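# Kusberg Table Mat, Large, Dark Gray 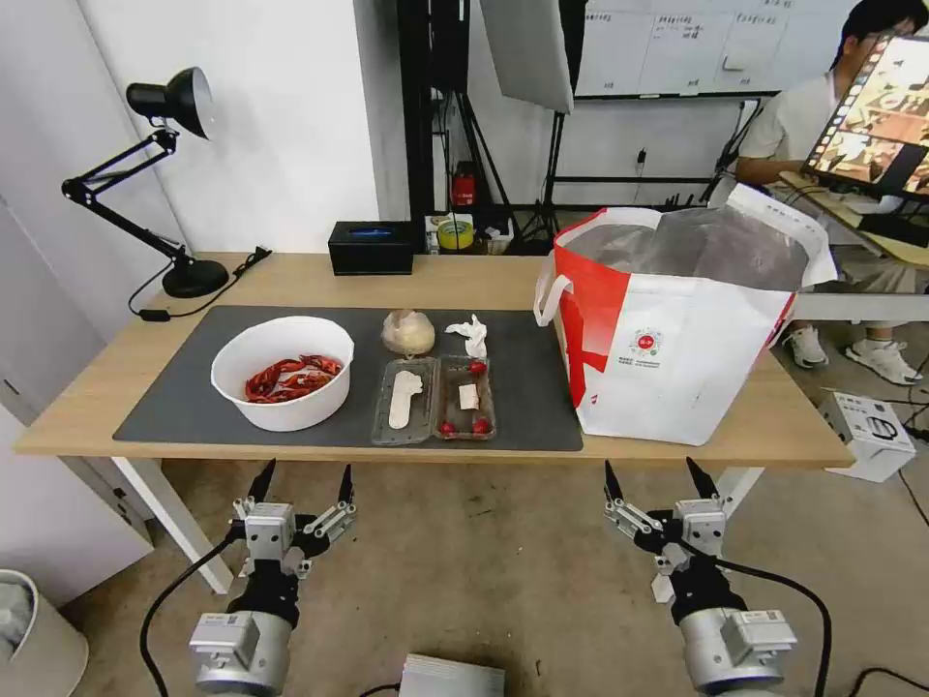
The Kusberg is a heavy rubber-backed mat for kitchen tables, prep counters and craft benches. It lies flat out of the tube after a few hours and stays where you put it. The top is a tight woven polyester with a smooth finish, so crumbs wipe off instead of working their way in.

We stock the large size in dark gray all year. Sand and dark green come in with the July shipment and usually sell through by fall.

## Specifications

| | |
|---|---|
| Item number | 2059 |
| Color | Dark gray |
| Top | Woven polyester, stain-treated |
| Backing | Natural rubber, textured |
| Edge | Heat-sealed, no stitching |
| Corners | Square |
| Care | Wipe clean, or hand wash in cool water |
| Packed | Rolled in a cardboard tube, top side out |

## What it is good for

Most of these go to people who use one table for everything. Lunch gets made on it, homework gets done on it, and somebody fixes a lamp on it on Saturday. The mat takes the scuffs and the table underneath keeps its finish.

It also cuts down on noise. Bowls and pans set down on a bare tabletop can be loud in a small apartment, and the rubber takes most of that out.

Cooking classes buy it for the same two reasons. The school in Plelitz has had a set on its benches for three years and reordered only to fit out a second room.

## What it is not

It is not a cutting board. A chef's knife will go through the weave, and the warranty does not cover knife cuts. Put a board on top of it. The backing keeps the mat still, and the weave gives a wooden board enough grip that you don't need a damp towel under it.

It is not a trivet either. The mat is fine with a warm plate or a mug of coffee. A pan straight off the burner will leave a shiny ring that does not come out. We sell the Irnusari cork trivet for that, and it sits flat on the mat.

Do not use it outdoors. Sun makes the rubber chalky.

## Setting it up

1. Wipe the table and let it dry completely. Water trapped under rubber can cloud a varnished top.
2. Unroll the mat with the textured side down.
3. If the ends curl, put a few books on them overnight.
4. Leave it in a room with some air for the first day. New rubber has a smell.

On freshly oiled or waxed wood, wait two weeks before laying the mat down. On painted furniture, test a corner of the mat in a spot that doesn't show. Some cheaper paints react with rubber and we can't tell you in advance which ones.

## Cleaning

A damp cloth and dish soap handle almost everything. For tomato, chili oil, turmeric or beet juice, get to it the same day. Blot first, then work the soap in along the weave with a soft brush and rinse. Dark gray hides a lot, but oil left for a week shows as a darker patch.

Once a month or so, lift the mat and wash both sides in the tub. Hang it over a rail to dry with the rubber side out. No bleach, no dishwasher, no dryer. Do not fold it, even for storage. A fold turns into a crack by the second winter.

## Trimming to size

The mat can be cut with a utility knife and a metal ruler. Cut from the rubber side. A trimmed edge is no longer sealed and may fray a little, so run a thin line of fabric glue along it the same day. Trimmed mats can't be returned, but the warranty on the backing still applies.

## Price and shipping

One mat is $20. A class pack of 16 is priced on request. Orders leave our warehouse in two working days. Class packs ship on a pallet and need somebody there to sign.

Returns are accepted for 30 days if the mat is clean and has been kept rolled. Keep the tube.

## Warranty

Two years against the backing separating from the top. Send a photo of the problem and the number printed on the tube label. If your label starts with 1416, the mat is from the older batch with the thinner backing, and we will replace it at any time, with or without a receipt.

## Goes with

- **Irnusari cork trivet**, round, natural
- **Devadiga bench brush**, soft bristle, for crumbs and for cleaning the weave
- **Kusberg storage strap**, holds a rolled mat closed on a shelf or in a closet

## Questions

For class packs and school orders, write to Palesa Gumede through the contact form and choose "Trade" from the menu. Include the number of benches and the size of each top. For anything else, choose "Shop" and give your order number if you have one.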